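Robotics Texts > Learning from Simulation > Chapter 5

Chapter 5: Teaching Two Hands in a Made-Up Kitchen

By Kagiso Adams and Yasuo Ikeda
Revised in July

We use cookies to remember your place in the book and to count visits to each chapter. You can change this in your reader settings at any time.

If you have ever tried to put away groceries while holding a phone to your ear, you already know most of what this chapter has to say about why two hands are better than one. You also know, I suspect, how little thought you give to any of it when both hands are free. One hand steadies the bowl and the other stirs. We do these things from the time we are toddlers, and by the time we are old enough to study them we have forgotten how we learned.

A robot has no such childhood, so we have to give it one, and in this chapter we are going to give it one inside a computer. Chapter 4 ended with a single arm and a simple gripper that could only open and shut. Now we move on to a pair of arms with fingered hands, and I should warn you (kindly, I hope!) that the math gets a little longer before it gets shorter again. Take your time with it. Yasuo and I have taught this material for years and we still draw the frames on scrap paper before we trust ourselves with the signs.

The method at the center of the chapter is called Urnow, after the small program it grew out of, and the idea behind it is one you could explain at the dinner table. A person wearing tracking gloves performs a kitchen task a handful of times in a simulated room. The computer then cuts each performance into short pieces, and each piece is tied to whatever object the hand was dealing with at that moment, whether that was a plate or a pan or a piece of food. Move the plate somewhere else and the piece of motion moves along with it. String the pieces back together, play the whole thing through the physics engine, keep the runs that succeed, and throw out the rest.

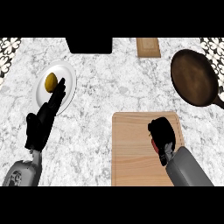

What makes two hands harder than one is the matter of timing. Suppose the left hand has a short way to go and the right hand has a long one. If each simply plays its own piece at its own speed, the left will be finished and waiting while the right is still on its way, and for some tasks that is perfectly fine. For others, such as passing a cup from hand to hand, it ends with a cup on the floor. Urnow handles this by sorting the pieces into two kinds. Free pieces may start and stop whenever they like. Joined pieces have to begin together, and whichever hand arrives first holds still until the other catches up. You will find the full rule in Section 5.2, along with a worked case that I would encourage you to do by hand at least once.

We will also spend a good while on results, and I want to prepare you for those, too. In the study we follow through the chapter, 5 recorded performances of a food-sorting task were grown into a much larger set, and a policy was trained on the successful runs. Tested on 40 fresh layouts, with the objects placed where the policy had never met them before, the joined-and-free version completed 53 percent more of the layouts than the version with no waiting rule. That is a happy number, and students tend to copy it down and underline it. Please read on to the part where we look at the failures! A good many of them came from the fingers, which would close a little early and nudge the food away, and the waiting rule does nothing for that at all.

A word on what you will need. The exercises assume you have the Godov simulator installed and have finished the hand-model exercise at the end of Chapter 4. If your laptop is an older one, turn the shadows off in the display menu, and you should be able to run everything here at a comfortable speed. The Van Beek hand files are included in the course folder, and there is no need to change any of the joint limits, tempting as it may be when a thumb refuses to go where you want it.

5.1 Where Does a Motion Belong?

Let us begin with a plain question. When you reach for a piece of fruit, is your hand moving relative to the table, relative to your shoulder, or relative to the fruit? All three answers are correct, and each one gives you a different set of numbers for the very same reach. We will write the reach down in all three ways, starting with the shoulder, and then slide the fruit a short distance along the counter to find out which set of numbers we get to keep.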